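11/06/2023

I've given up on the big weekly shop. The Holcombe supermarket is 16 minutes away by bus and I always came home with things we didn't need – the last one cost £82. Now I write a short list and walk to the greengrocer in Rastgate.

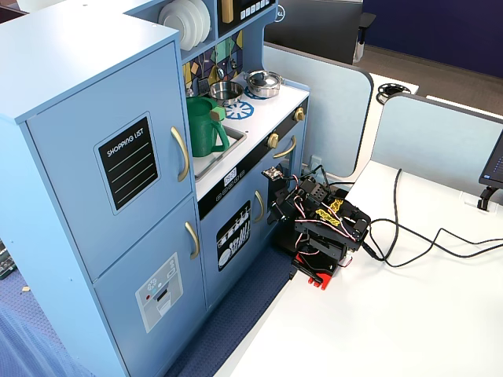
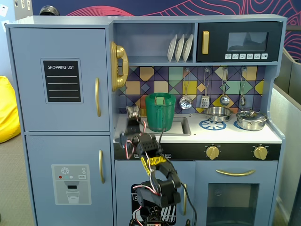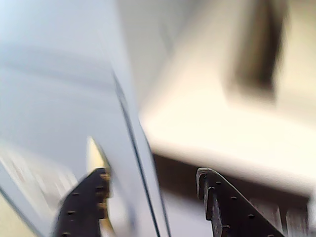
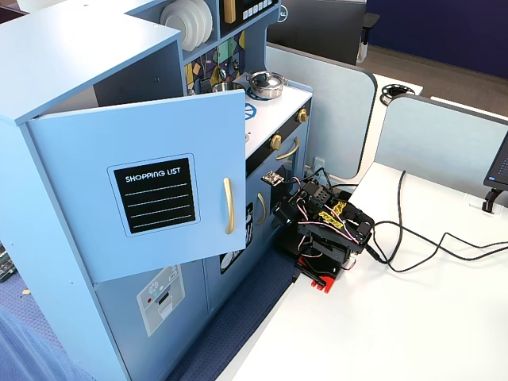
*The first, second and last have the "SHOPPING LIST" board on the tall left-hand unit.*

We still run out of milk. I'll keep at it until September and then add up the receipts.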